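Room Clearing, Item by Item
Gallery 8 of 20: Paper Tissue
Text by Hortensia Sepúlveda
Posted 2022-08-30

Index | Previous: Bottle Caps | Next: Receipts and Labels

The galleries in this series follow the order of work used at the Utden house when a shared living room is cleared at the end of the day. Each one covers a single class of item. The large things (blankets, trays, dishes) are in the first seven galleries. From here on the items are small, light and easy to miss.

Paper tissue is the most common loose item on the tables at Utden. It is also the one with the least consistent shape. A flat tissue fresh from the box is a thin square that lies close to the surface. The same sheet after it has been squeezed in a hand is a wad with folds, peaks and a good deal of trapped air. The two need different handling, and only the second is treated on this page. Flat sheets are covered with napkins in gallery 11.

A wad has no real top or bottom. What matters is where the paper is densest, since a loose fold at the edge will tear or pull out and leave the rest behind. The usual method is to close on the thick part, low down, and let the upper folds stand free. Pressure can be light. Two-ply tissue holds together well when several layers are gathered at one point and poorly when only one layer is caught.

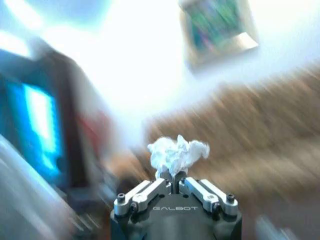

Crumpled tissue, pinched at the base. The free part is wider than the pinch, with a ragged top edge.

The wad spreads above the point where it is held and narrows toward it. This is typical of soft paper. A ball of printer paper keeps its outline when it is gripped, and a paper towel sits between the two – stiffer than tissue, but still inclined to open up at the top. For sorting by eye, the ragged outline is a better sign than color, as tissue, paper towel and some napkins are all white.

Notes on surfaces
Bare tabletops give no trouble. On woven table runners the paper catches on the weave and should be lifted straight up. Dragging it sideways leaves lint. Upholstery is worse, and wads that have worked down between two seat cushions are left until the cushions come off (gallery 14). Wenceslao Quezada did the upholstery tests and recommends a second pass over dark fabric under a side lamp, where small torn pieces show up clearly.

Notes on the bin
All tissue goes to general waste. It is not put in with paper for recycling, whatever its condition, because the fibers are too short to be worth recovering. The room uses one 60 liter bin with a swing lid. The lid was a problem: light paper dropped from low down tends to rest on the flap and stay there. Fidel Lucero took the flap off in the first week and it has not gone back on. With an open top, a wad can be released over the middle of the bin and needs no push.

Tissue takes up far more room than its weight suggests. A bin that looks full can usually be pressed down by half. Press with the back of a dustpan, and check first that nothing hard has gone in with the paper.

Order within the class
1. Wads on open tabletops.
2. Wads on the floor near table legs.
3. Wads on chair and sofa seats.
4. Torn pieces and lint, by brush.

Tissues still standing in the box are not waste and are left as they are. A tissue pulled halfway out is pushed back in if it is clean and thrown away if it is not. Opinions differ on this. Chenxi Pan clears every sheet that has left the slot, and her version of the work list, used in the Fakari rooms, says so in the second line. The Utden list has kept the older rule.

Corrections
An earlier version of this page gave the bin as the model with a foot pedal. The pedal bin is in the kitchen. The living room bin has no pedal.

Lautaro Zúñiga wrote to ask whether lotion tissue behaves differently. It does, slightly. The sheets slide over one another, so a wad made of several can come apart when lifted by its outer layer. Holding it lower solves this in most cases. A short note will be added to gallery 9, where thermal paper has a similar problem for other reasons.

Galleries 12 and 13 are being redone and will be back in October. The printed work list can be picked up at the Escobar desk, in large type if wanted.

Next: Receipts and Labels
Back to index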